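Dristley Hand-Held Gripper Kit
Set-Up Guide, Section 4: Recording Examples

Read Section 3 (Charging and Pairing) before you start. The steps below are for one operator with a pair of grippers. If several operators share a room, each one follows the same steps with their own kit and their own session name.

4.1 Before you put on the kit

1. Choose the task from the task list in the Jerora app. Read the whole task card, including the start and end positions of each object.

2. Walk the space you will use. Move bags, boxes and loose cables out of your path. You will be looking at your hands for most of the session, so trip hazards are easy to miss.

3. Put the objects for the task within reach. Leave the rest of the room as it is. Shelves, chairs and other people in the background are fine and do not need to be hidden.

4. Check the finger pads. The ridges should be clean and the pads should sit firmly on the fingers. Close each gripper on a light object, hold it up and turn your wrist both ways. If the object slips, wipe the pads with a dry cloth and try again.

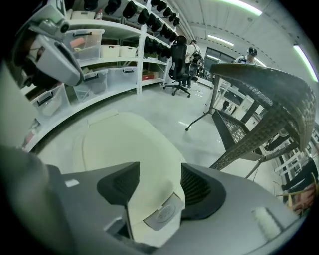

5. Wipe the lens on each gripper with the cloth supplied. Do not use paper towels or glass cleaner.

Caution: Keep hair, sleeves and lanyards away from the jaws. The pads close with enough force to pinch skin.

4.2 Starting a session

1. Put on the head camera and tighten the strap until it does not shift when you nod.

2. Pick up the grippers, left hand first. The marker card on each one must be flat and uncovered. Replace any card that is bent, scratched or peeling – a damaged card is the most common cause of rejected recordings.

3. Hold both grippers out in front of you at waist height with the jaws pointing away from your body. Look down so that both marker cards are in view of the head camera.
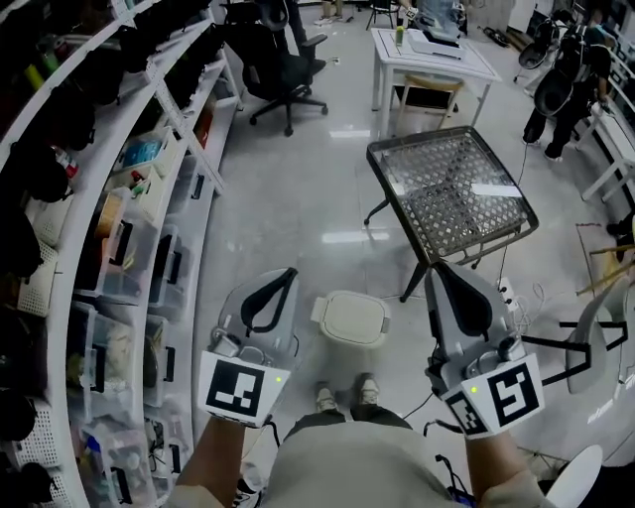 Stay in this position until the app plays two short tones. If you hear one long tone, lower your hands, wait a moment and repeat the step. Error 183 means one marker was not found. Error 174 means the head camera and the grippers are not on the same clock, and you will need to pair them again.

4. Say the task number out loud, then begin.

Note: Do not set a gripper down between the tones and the end of the example. If you have to, end the example and start a new one.

4.3 Recording

Work at a normal pace. The Rera learning software copies what you do, including pauses and wrong turns, so a smooth example at moderate speed is worth more than a fast one. If you drop an object, pick it up and carry on. Mark the example as "recovered" in the app when you finish.

Keep the object between the finger pads in view of the gripper camera when you can. Try not to bring your head down over the jaws. It blocks the view of the room, and the software uses fixed things such as ceiling lights and shelf edges to work out where the gripper is. 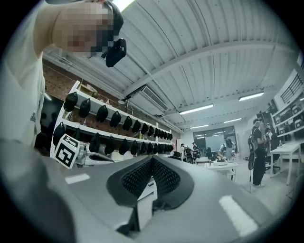

Change your starting spot every few examples. Stand on the other side of the table, or put the object on a lower shelf. A set recorded from one spot will train a system that only works from that spot.

Each task needs 29 accepted examples before it can be closed. The counter in the app goes up only after the upload check, so it may lag behind your own tally.

4.4 Ending a session

1. Return your hands to the position in 4.2, step 3, and wait for the closing tone.

2. Put the grippers back in the Pichon dock with the jaws open. Storing them closed flattens the pads.

3. Leave the app open until the upload bar is full. Code 803 means the storage card is full. Do not erase the card yourself – follow the steps in Section 6.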